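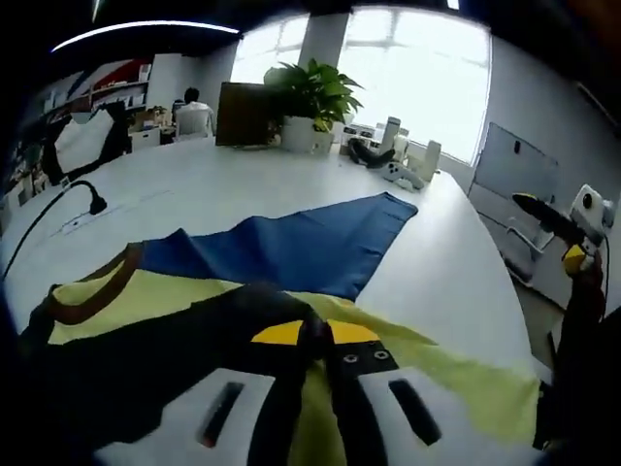 The blue and yellow one on my long table, still wrinkled

How do you fold a big two-color piece of fabric so it stays flat?

Posted by Ildikó Dudás

Hi all, hoping somebody here has more patience with cloth than I do. I have a big piece of fabric, deep blue at one end and pale yellow at the other, and every single time I try to fold it I end up with a lump. The blue part bunches up into a wide wrinkly band and then sort of narrows to a point in the middle of the table, and the yellow part slides off toward whichever side I'm not standing on. There's a brown strap along the left too, which never wants to lie straight.

I've been using my long white table because it's the biggest flat thing I have, but the desk lamp, the monitor and my plant live on it as well, so I don't get the full length. It measures 241 cm end to end (I bought it at the Szabó outlet in Urkasow, they only list in centimeters) and I'd say I can use a bit more than half.

What I want is a flat bundle that fits in my Kerkier drawer, which is 80 cm wide inside. I've tried folding it in half the long way first, and I've tried starting from the blue end and rolling. Rolling was worse! By February I had given up and was just stuffing it in, and now of course it's all creases. Do I iron first? Do I start with the yellow? Does the strap go inside or outside? I can work on it most evenings after 8, if it's one of those jobs that needs time.

Thanks in advance – and sorry for the long post.

flatsheet_mom

Oh I have fought this fight, with a quilt backing that was much the same size as what you've got, I think. Please don't start folding while it's wrinkled, you're just locking the wrinkles in. Here's how I do mine.

Move the lamp. I know it's a pain with the cord, but put it on the floor for ten minutes. The plant and the monitor can stay at the far end if you work at the near end.

Lay the whole thing out and find the color seam. Forget the outside edges for now, they're probably not square anyway. Get that line where blue meets yellow running straight across the table, and put something heavy on it. I use two cans of beans. Then smooth away from the seam, blue going one way and yellow going the other, with flat hands and no tugging. If you tug you get that pointy shape you described.

Once it's flat, fold the blue over onto the yellow along the seam. After that it's just a rectangle (more or less) and you can bring the sides in until it's narrower than your drawer. I'd aim for 75 or so and leave yourself some wiggle room.

Strap goes on the outside, last. If it's inside you'll get a ridge through every layer, ask me how I know.

Pete in the basement

iron it

corduroy_and_crumbs

Agree with most of what flatsheet_mom said, but I'd be careful with Pete's advice until you know what it's made of. Is there a tag? I scorched a Flarkex throw that looked exactly like cotton to me and wasn't. Try a corner on the lowest setting with a dish towel in between.

If you don't want to iron, hang it over a shower rod overnight with the seam on the rod. Mine was around 140 cm on the drop and the worst of the creases were gone by breakfast, the small ones took another night.

Also, can you leave it over the back of a couch for a day between folding sessions? Mine behaves a lot better when it hasn't just come out of a drawer. And if the strap unclips or unbuttons, take it off and lay it on top of the bundle. If it's sewn on, do what she said.

Ildikó Dudás

No tag that I can find, so the shower rod it is. The strap is sewn on, sadly. I'll try the bean cans tomorrow night and report back!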